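Can a robot sew? My day at the Fetwood open day

Have you ever tried to thread a needle? I have, and I usually end up poking myself, dropping the needle down the side of the sofa and giving up. So when I heard that a robot in Fetwood could tie stitches smaller than a grain of rice, I got straight on the train to see it.

The open day was at the Auer Building, where people learn how to use surgical robots. These are machines that help doctors do operations. There was a queue down the steps by 10 in the morning, mostly families, and a boy in front of me had come dressed as a robot in a cardboard box (he had trouble with the doors).

Our guide was Melquiades Zamudio. He teaches surgeons how to drive the robot, and the first thing he wanted us to know was that it doesn't do anything by itself. "It won't wander off and start sewing people up," he said. "Somebody has to sit here and tell it every single move."

"Here" was a big padded seat called the console. You rest your forehead against a soft bar, look into two eyepieces and slip your fingers and thumbs into little loops. When you pinch your fingers, the robot's jaws pinch too. When you turn your wrist, the robot turns its wrist. Its arms are called Pilano arms, and they're over on the other side of the room, so it feels as if your hands have floated away without you!

The clever bit is that the robot makes your movements smaller. If you move your hand a long way, the tip only moves a little way. It also smooths out wobbles. Everybody's hands shake a tiny bit, even a surgeon's, and you wouldn't want a wobble in the middle of a stitch.

Then the lights went down a little and Melquiades showed us some stitching close up. I should warn you that it's pink and shiny. A girl near me said "Eww!" and then moved to the front to get a better look.

Blue thread, green knots and the robot's little pointed jaws:

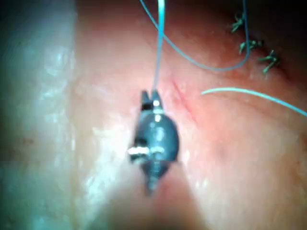
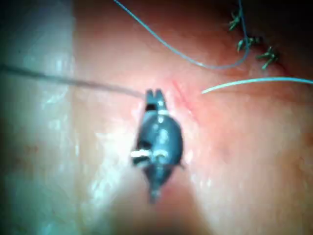 The proper name for a surgeon's thread is a suture (you say it "soo-cher"). It comes in different colours so that it's easy to spot, and different thicknesses for different jobs. Some sutures slowly disappear inside the body once they've done their work. Others stay put, or have to be taken out later by a nurse or doctor.

Why do stitches need knots at all? Think about your shoelaces. If you pull the two sides of your shoe together and let go, they spring apart again. A stitch is just the same. It holds two edges close to each other so the body can get on with mending itself, and the knot stops it from slipping undone. Then the ends are snipped short so they don't get in the way.

I asked what the hardest part was. I thought it would be the needle, but Melquiades said it was the pulling. With many of these robots you can't feel the thread the way you can with your own fingers. You have to watch it very carefully and learn what "tight enough" looks like. Pull too hard and the thread might snap. Pull too gently and your knot is floppy.

Next we met Iason Triantafyllou, who is learning to be a surgeon. He keeps a notebook of every practice knot he has tied on the robot, and he had got up to 1353. His first one took him so long that his tea went cold. He says he still practises with ordinary thread at home, tied to the handle of a kitchen drawer.

After that it was our turn! We didn't get to do any stitching, but there was a practice game called Rustel, where you pick up rubber rings and drop them on to pegs. You had 2 minutes each. I managed four rings and flicked a fifth one clean off the table. The boy in the box (now out of the box) got nine, and Iason shook his hand.

If you'd like to try a bit of robot training at home, you'll need two pairs of blunt tweezers and a piece of string as long as your arm. Lay the string around a pencil and try to tie a knot using only the tweezers. No fingers allowed! It's much trickier than it sounds. Now cover one eye and try again. You'll probably find it harder to tell how far away the string is, and that's why the console has two eyepieces, one for each eye.

It took me almost 10 goes to get one decent knot, and my string kept pinging off under the fridge. I've started my own notebook, though. So far it says "1".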